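Can a Robot Fold the Laundry Yet?

Machines and chores, part 4
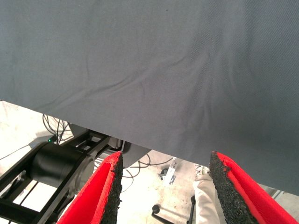
Two red gripper fingers with black foam pads, at the hem of a large gray cloth.

A washing machine is a kind of robot that does one job in one place. It fills with water, turns a drum and stops. Folding what comes out of it is much harder for a machine, and most homes still leave that part to people.

Why is cloth difficult?

A box keeps its shape when you pick it up. If a robot knows where one corner is, it can work out where the other corners are. Cloth does not work this way. Lift one corner of a bedsheet and the rest sags, twists or slides. The robot has to look again after every move.

Engineers call a box a rigid object. They call cloth a deformable object, meaning its shape can change.

What does the gripper do?

A gripper is the robot's hand. Many grippers have only two fingers, which open and close like tongs. To hold cloth, the fingers must close on an edge with enough force to stop it from slipping. Soft pads help, because they press against more of the surface than a hard tip does. A camera near the gripper can show the robot the edge up close.

How does a robot learn to fold?

One way is by copying. A person guides the arm through the job many times while a computer records each movement. At a small workshop in Toledo, Wellington Andrade's team recorded 500 folds of the same towel. They then asked their robot, Ullby, to try 24 folds with no help. It finished 17 of them. In the others it usually missed a corner or picked up two layers at once.

Ullby took 60 seconds to fold one towel. Try it yourself with a clock and compare.

What about other chores?

Vacuuming a flat floor – yes, robots can do this in many homes. Moving boxes of one size in a warehouse – yes. Loading a dishwasher with mixed dishes – sometimes, and slowly. Making a bed – only in tests, and often with help.

The pattern is fairly simple. Machines do well when the objects and the room stay the same. They do badly when things bend, tangle or turn up in a new place.

Words to know

Gripper: the part of a robot that holds things.
Hem: the folded and sewn edge of a piece of cloth.
Deformable: able to change shape.

Next: Can a robot stock a shelf?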